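Tips for Living With a Two-Arm Bench Kit

The Skirkomton is sold as a pair of helping hands for the home workshop. Mine has lived in the back half of the garage since November, where it tidies small tools slowly and with great dignity. I bought it with my own money, which is why some of what follows sounds bitter. These are the things I wish the manual had covered in place of its four pages on unpacking foam.

Before you buy

Measure the bench, then measure it again with the arms stretched out. The rail sits along the front edge and the arms swing wider than the brochure lets on. Mine clears the pegboard now, but the pegboard had to move.

Emton sells the kit with or without the tiled surround. Get the surround. I went without for the first few weeks and spent them picking hex keys out from behind the water heater. Kirkance makes a cheaper set of panels that fits the same posts, if you don't mind drilling two extra holes and swearing a little.

Budget another $50 for cable ties, a power strip with a switch you can reach, and a decent tray. The tray that comes in the box is pale gray and shallow. A dark one with raised sides works far better under a shop light.

What to start it on

Hex keys. They're cheap, you already own too many, and nothing terrible happens when one gets dropped. Buy the kind with colored handles so you can tell from across the garage which size has gone astray. Keep it under 20 pieces until you trust the thing. My first evening I emptied a whole drawer in front of it and went to make coffee, and when I came back it had moved one key and left it lying on the floor of the cell, and was hovering at the tray like a man who has forgotten why he walked into the room.

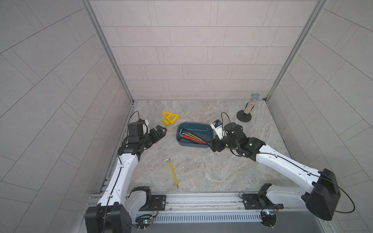
Page last changed: November

Give it one kind of object at a time. Mixed piles sound like a fair test and are really a way of ruining your evening. Once the keys are going well, try something flat with holes in it, like plastic triangles. Stacked flat pieces are harder than they look – if one is leaning on another, pull them apart yourself and save everybody ten minutes.

Set long tools down at a slant, with the handles all pointing the same way. If you lay them square to the tray wall, the fingers have no room to get in beside them.

Keep the tray near the middle, where both arms can reach it. Stick a bit of masking tape on the floor at two of its corners. The tray creeps. You will blame the software, and then one day you will see it creep.

Cables

Every cable should have enough slack for the arm's longest reach and not an inch more. Run the arm out to full stretch by hand with the power off, tie the cable there, then fold everything back and check for snags. Leave a loop at the wrist. Too tight and the camera plug works loose, usually late in the job.

The little circuit boards on the rail are out in the open, which I don't love. Keep metal filings, drinks and cats away from them. Ojala has a clip-on cover listed at a price I won't repeat. I cut mine from a takeout lid.

Cleaning

Vacuum the floor panel before you wipe it. Grit scratches the marble pattern and the scratches catch the light. A barely damp cloth is plenty, with the power off. An old toothbrush does the grout lines and the slots in the rail, and a dry lens cloth does the cameras. Wipe the finger pads too, particularly after oily tools.

Go around the base bolts with a wrench every couple of weeks. They do back out.

Would I buy it again?

At $300 off, which is how I got mine, yes. At full price I would stand in the store for a long time. It sorts hex keys more slowly than I do, but it does it while I'm eating supper, and the drawer has stayed in order since. The replacement finger pads are part 3484 on the Emton order form, two to a bag. Order a spare bag with the kit and you only pay shipping once.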